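Playroom Attendant, Part Time — Vamham Family Center

Posted 21 November 2019
Job reference: 2421
Hours: 20 per week, mornings and early afternoons
Reports to: Prasanna Amarasinghe, Playroom Supervisor

Vamham Family Center is looking for a part-time attendant for the pretend-play room on the ground floor. The room is open to children ages two to six and the adults who bring them. It has a play kitchen, a store counter, a dress-up corner and a reading mat. The play kitchen gets the most use and takes the most work to keep in order, so a good part of this job is looking after it.

What you will do

Open the room in the morning and set out the play areas. Greet families and sign them in. Keep an eye on the floor for small items. Between sessions, put the pots, lids, utensils and play food back where the next group can find them. At the end of the day, wipe down all surfaces, wash whatever has been handled or chewed, and fill in the room log.

You will also join in the play when children want you to. Some will hand you a pot of vegetables and expect you to eat it. Others would prefer that you stay out of the kitchen, and that is fine too.

The kitchen has a speckled white counter with a stovetop on one side and a steel sink on the other. The saucepan, the pots and the play vegetables move between the two all day.

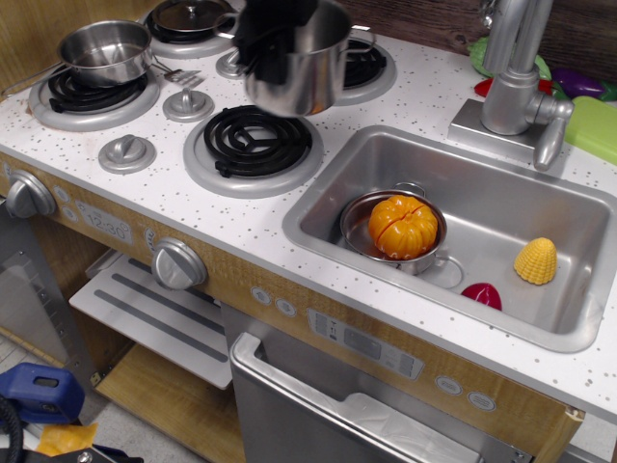

Do I need experience in child care to apply?
Experience helps, but we will train the right person. We do ask that you have spent regular time with young children, paid or unpaid, and can give us the name of someone who has seen you do it.

What we are looking for

You should be at least 18 and able to pass a background check. You should be comfortable sitting on the floor and getting up again many times a day, and able to lift 31 pounds. Current first aid certification is preferred. If you don't have it, we will pay for the course in your first month. Spanish is useful in this job but not required.

We want someone who notices when a lid is missing or a piece of play food has a split in it, and who takes the piece out without being asked. Damaged items go in the gray bin in the supply closet and are written in the log. Octavio Mosquera orders replacements on the last Friday of the month.

Cleaning

Play food is washed in warm soapy water and air dried on racks. Metal pots are washed the same way and dried by hand — they spot if left. The counter and sink are wiped with the cleaner we supply, and nothing else should be used on them.

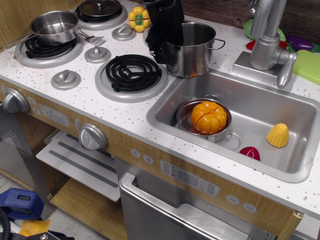 The play kitchen, with the stockpot on a rear burner and vegetables along the back of the counter.

Schedule and pay

The shift runs Monday through Thursday, five hours a day. Pay is hourly and depends on experience. The rate will be given to you before the interview. Attendants get a paid break each shift and free family admission. There is a trial period of 12 weeks, with a short meeting at the halfway point.

How to apply

Send a resume and a short letter to Wilmer Londoño at the front office, or drop them off at the desk during open hours. Put the job reference on both. In the letter, tell us about a time you looked after a group of children and what you did when two of them wanted the same thing.

Interviews are held in the playroom and include a half hour with a visiting group. Please wear clothes you can kneel in.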